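Food Writing for Beginners, Grestberg Evening Classes
Handout 2: Getting a recipe down on paper

Hello again, everyone, and thank you for such a cheerful first meeting. I came home with a bag full of your index cards and read them all at the kitchen table, some of them twice (the plum dumplings, oh my!). What struck me was how well you all cook and how much of that cooking you leave out when you write. You know your own kitchens so well that you forget your reader has never stood in them.

So this week we are looking at the ingredients list, which sounds dull, I know, but bear with me. List things in the order they are used. Put the amount first, then the thing itself, then what has been done to it. "400 g onions, sliced" and "400 g sliced onions" are two different instructions, and a careful reader will weigh them at two different moments.
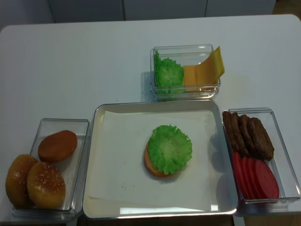 Order is a kindness, I always think, and it begins before you write a word. When I am testing a recipe I set everything out first and then write the list straight from the worktop, which has saved me from forgetting the salt more often than I like to admit. Burgers are a good dish to practise on, as the cooking is short and the putting together is most of the job. With the containers placed round a tray lined with parchment paper, you can write your method by looking from one to the next and asking what your hand would reach for. Try it at home with any dish you like, even a sandwich.

Now, verbs! Please be generous with them. "Add the butter" tells me very little, but "rub", "fold", "dot" and "stir through" each send me off to do something quite particular.

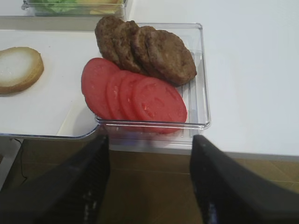 The same goes for timings. Give a number and then give a sign, so that someone with a slower oven than yours isn't left guessing: "14 minutes, or until the edges come away from the tin". I do love a good sign.

For next week, please write up one recipe of no more than 60 words in the method, and bring 2 copies. If you missed the October session, ask me for the Skov bread sheet.

Edeltraud Voß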